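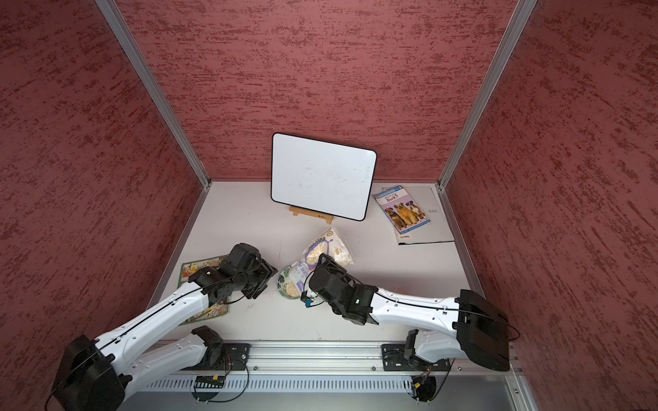 Gripper comparison at Fastport moves from rigid blocks to bagged food

The automation laboratory at Fastport has begun the second stage of its comparison of grippers for two-arm workstations. The new stage deals with soft packaging and dry food, two kinds of material that were left out of the first stage last winter.

The comparison covers 3 gripper designs. Two were supplied by Rorner, a maker of end-of-arm tools, and the third was built in the laboratory's own workshop under the project name Cakura. All are tested on the same pair of arms, mounted side by side on a shared rail, so that differences in the results can be traced to the gripper and its settings.

In the first stage, which ended in January, the laboratory recorded 414 grasps on rigid objects such as blocks, tubes and boxed goods. All of the designs met the acceptance level that had been set for that stage. The laboratory considered this result useful for checking its procedures, but of limited value to the packing and kitchen operators who had asked for the study.

Those operators handle goods that change shape when they are touched. A bag of oats or flakes has no fixed edge to close on, and its contents shift as soon as it is lifted. The second stage therefore uses clear plastic bags, small plates and flat printed items such as books, magazines and folders, placed together in one enclosure. A clear bag is also a demanding object for the cameras, as its film reflects light and its outline can be hard to separate from whatever lies behind it.
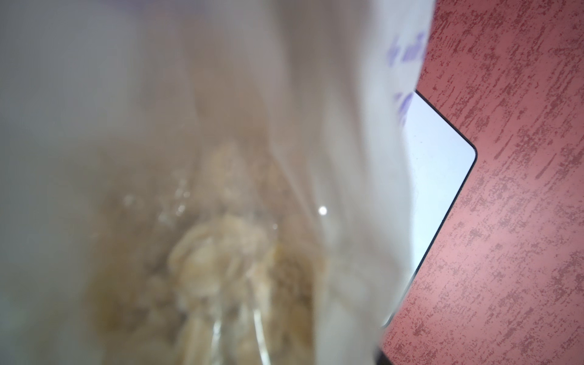

By the Fastport News Office
Research and Facilities

For the current trials, the laboratory is also comparing 2 camera arrangements. The first relies only on a fixed view of the whole enclosure. The second adds a small camera at the wrist of the arm. A wrist camera can come very close to the object, and at that distance a bag may fill most of the view and fall out of focus. Printed lettering that would be legible from farther away may be reduced to smudges of color. The fixed view keeps the position of the arms and the surrounding objects in sight, but an arm reaching across the work surface can hide the item it is about to pick up.

The laboratory has not stated a preference. Its interim note to partners says that the two views fail in different ways and that the choice may depend on the task. For locating a bag among other objects, the fixed view is expected to be enough in most layouts. For the last part of the approach, when the gripper tips must meet a fold in the film, the wrist view is expected to matter more – provided that the focus distance can be changed. A replacement lens has been ordered and will be fitted before the next series.

Control software for both arms comes from Yeh, which has provided a version that allows the closing force to be set in smaller steps than before. Operators at the workstation can now save a separate force setting for each type of object. During preparation for the second stage, staff found that the settings carried over from the rigid objects were not suitable as a starting point for bags, and new baseline values were prepared for each gripper.

The test procedure has been changed in other respects as well. Each trial now begins from a written layout sheet, and objects are returned to their listed positions before the next attempt. Light levels are noted at the start and end of every session. A grasp is counted as complete only when the object has been lifted, held and set down again without a tear in the packaging. Spilled contents are recorded separately, as are attempts stopped by the operator. Grasps made with one arm and with both arms will be reported in separate tables.

Cleaning is included in the comparison for the first time. The operators consulted at the start of the project asked how long it takes to remove food dust from the finger joints of each gripper, and whether the fingers can be taken off without special tools. The laboratory will report cleaning time together with the grasp results – a change from its earlier reports, which dealt with handling alone.

The second stage is planned to run for 4 weeks. Partner organizations may attend an open session on Friday afternoon, when each gripper will be shown with the same set of objects. Places in the control room are limited, and visitors are asked to register with the laboratory office in advance. Closed shoes are required, and bags and coats must be left in the lockers by the entrance.

Results from both stages will be issued as a single report. Partners who wish to propose additional packaging types for a later series may send samples to the laboratory, marked with the material and the filled weight.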